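Doblar mal también es doblar

Lunes, 2023-02-13. Escribo esto deprisa, con la plancha todavía sin guardar y 30 mensajes sin contestar sobre la columna anterior. La de los cajones. Parece que toqué un nervio.

Sunita Baptiste me escribe que una prenda mal doblada es una prenda perdida. Que si no queda el rectángulo perfecto, mejor colgarla. Pues no. Llevo años peleando con la ropa de rayas y digo lo contrario: el rectángulo perfecto es una manía de tienda. En casa nadie compra tu jersey, lo buscas a oscuras a las siete y te lo pones.

Y las rayas, encima, son chivatas. Un liso perdona todo. Una raya vertical te canta cada torcedura.
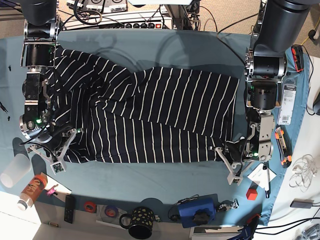 Rayas blancas sobre azul marino: rectas a la derecha, a la izquierda un lío.

Mi postura, por si no quedó clara. Primero estirar el cuerpo, luego las mangas, y al final la parte de abajo hacia arriba. Una pasada con la mano. Ya. Si una manga se queda torcida dentro, que se quede, no la ve nadie. Ignacio Pruitt, que contestó con 25 líneas (!) sobre el método Herari, dedica a cada camiseta más tiempo que yo a la cena. Respeto. Pero no.

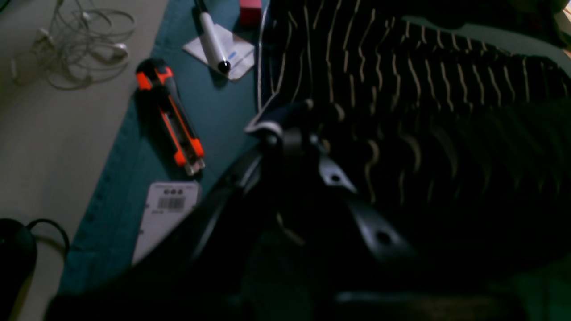 La superficie importa mas que el método, y de eso se habla poquísimo. La cama es blanda, la prenda se hunde, todo sale torcido. Hace falta una mesa. Y una mesa despejada - esto me lo discuten siempre - porque al final se dobla donde se puede, con el cúter negro y naranja encima de la base de corte, el rotulador blanco al lado y la prenda de rayas hecha un gurruño a un palmo. Yo el cúter lo quitaría antes que nada. Una hoja y un punto no se llevan bien, pregúntenle a mi rebeca gris.

Luego está el mantel. Corinne Schumacher dice que sobra, que la tela resbala. Depende del mantel, Corinne! Uno de algodón, tirante, agarra lo justo y además protege de lo que haya debajo. Con una pinza en la esquina no se mueve. Lo de doblar sobre madera desnuda lo dejo para quien tenga la mesa sin astillas. 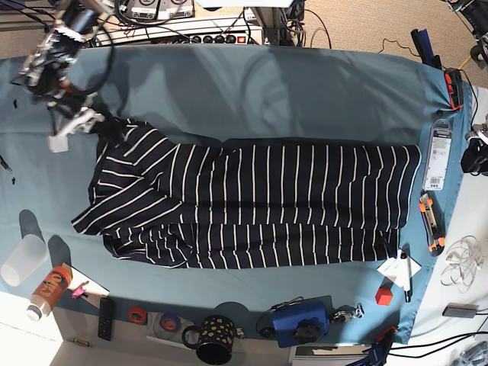

Lo que sí merece esfuerzo

El punto grueso, siempre doblado, nunca en percha, que los hombros dan de sí. Las camisas, al revés. Y guardar en vertical solo si el cajón va lleno, si no se caen todas y vuelta a empezar.

El resto, a ojo. Sigo recibiendo quejas, la próxima semana toca calcetines.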